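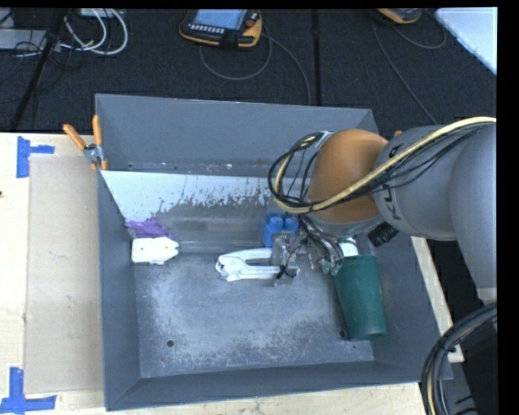
One grower wrote to us in May to say that we ought to warn people about the beans taking over, because she had put hers in along the back fence meaning to give them a few feet and by late summer she was handing bags of them over that same fence to anyone walking a dog. She also wanted to know when she could sign up again, and we take that as a good sign.

Search the Grundel Seed Library Enter keyword Go

Call for Bean Growers: Rosdale Valley Home Garden Trial

The Grundel Seed Library is looking for 60 households in and near the Rosdale Valley to grow old pole beans with us this coming season. You don't need to be a master gardener, and you don't need a big yard. What we're hoping for is people who like to be outside a little in the evening, who don't mind writing a few things down, and who will still be fond of beans by September (this last one matters more than you might think!).

We will be growing two beans this time. The first is Paucar, a climber with a flat green pod, good eaten young and even better left to dry for soup. It has been in the library for a long while, but it has mostly been grown by the same handful of families on the same side of the river, and we'd love to find out how it does up the hill where the soil is thinner and the wind comes through. The second is Danetti, a later bean and a slower one, with a creamy texture when it's cooked that people get rather devoted to. Danetti sulks in a cold spring. If your garden is in a low spot that frosts late, please tell us on the form and we'll send you Paucar, which forgives nearly everything.

What you'd be doing

You'll get a packet of one variety or the other, a growing sheet, and a small notebook. Sow when your soil has warmed up, give the vines something tall to climb, and water them the way you'd water any bean. Once a week, take a few minutes to jot down how they look. We like to hear about the first flowers, the first pod long enough to pick, anything chewing on the leaves, and any stretch of weather that seemed to bother them. If you go away for a week in July, go and enjoy yourself, and just leave that page blank.

At the end of the season we ask for two things back. One is a share of dried seed, 200 beans if your plants can spare them and fewer if they can't. The other is a short write-up of up to 500 words on how it all went, in whatever style you like. Past growers have sent in everything from neat tables to a long letter that was mostly about a groundhog, and we read every one of them at the kitchen table with coffee and were glad of it.

Who can take part

Anyone with a sunny spot that gets a good part of the day's light. A bed is easiest, but a deep container on a porch will do for a few plants. Renters are welcome, and so are schools, churches, and shared garden plots, as long as there's one person we can write to. Children make excellent bean growers and should be allowed to keep the notebook if they want it, spelling and all.

We do ask that you not grow another pole bean right alongside ours. Beans mostly keep to themselves, but bees have their own ideas now and then, and we'd like the seed that comes back to be as true as we can manage. Squash, tomatoes, and flowers are all fine neighbors. Please skip the bug sprays if you can.

What you get

The packet, the sheet, and the notebook are free, and so is the postage both ways. All the beans you eat are yours. You'll be invited to the fall supper, where there will be a great deal of soup, and you'll have first pick from the seed shelves over the winter. We can't pay growers, I'm sorry to say, but we do answer questions by mail all season long and we try to be quick about it when something is wilting.

How to sign up

Pick up a form at the library's front desk or ask us to mail you one. Tell us where your garden is, how much sun it gets, and whether you've grown beans before (a no is a perfectly good answer). If you have a favorite between Paucar and Danetti, say so and we'll do our best. Packets go out in April, and if we run short of places we'll keep your name for next year.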